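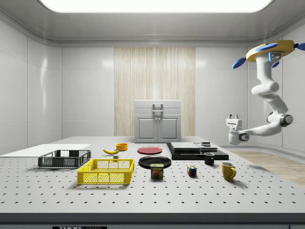 ## 1/6
Spent the week gathering examples in simulation for the tidying model. Same table each time, objects spread out differently.

## 2/6
An example is one full go at one job, e.g. "put the banana in the yellow crate". We have 187 so far and want over 200 before June.

## 3/6
Giang Hà drives the arm, I check the replays and write the label. We swap after 40 goes.

## 4/6
Mugs are the slow ones. We want grasps by the handle and by the rim, in separate folders, and the handle has to face a new way each time.

## 5/6
Flat plates are still thin in the set. Mpho Joubert is adding 50 starts with the red one near the back.

## 6/6
Failed goes are kept too, marked as failed. Labels go up on the Tremwood drive tonight.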